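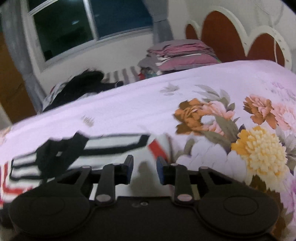
Trelleck Period Pantry opens at Dresaslow Community Hall

For immediate release – 4th March

Free pads, tampons and liners are now available at Dresaslow Community Hall, no forms, no questions. The Trelleck Period Pantry opened its first cupboard in the hallway by the side door this week. Open whenever the hall is open. Take what you need, for yourself or for a sister, a friend, a daughter.

The pantry was set up after a survey at Vornby High School last fall. 142 students filled it in. 70 said they had missed a class, a practice or a whole day of school when they didnt have supplies. The nurse's office keeps a small stock but it runs out, and plenty of girls told us they don't like asking.

So – cupboards, not counters. No one to ask.

"We wanted it to feel like grabbing a paper towel," said a spokesperson for the Trelleck Period Pantry. "You walk in, you take a pack, you go to your dance class."

Opening night was busier than planned. Students from Vornby packed bags at the long tables, the jazz band played (twice, by request) and the snack table was bare by seven. Big thanks to Mazandarani Bakery on Mill Street for the date cookies and for keeping a donation box next to the register all through the winter.

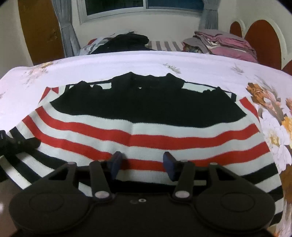

Next up: 8 more cupboards across Dresaslow by the end of April. Confirmed so far are the public library, the bus station restroom and the swim center. Talks are still going on with the rest. Each cupboard costs $12 a week to keep stocked.

What we need most right now:
Overnight pads, unopened packs only
Teen sizes
Unscented liners
New underwear, all sizes, tags on
Small paper bags with handles

We have lots of regular tampons, thank you – please hold off on those for now.

Drop off at the hall front desk or at Mazandarani Bakery during opening hours. Schools and clubs that want a cupboard of there own should leave a note at the hall desk with a contact name and phone number. We will get back to you, may take a few days.

Media: interviews with the pantry team can be set up through the Dresaslow Community Hall office. Please do not film or photograph people using the cupboard.

ENDS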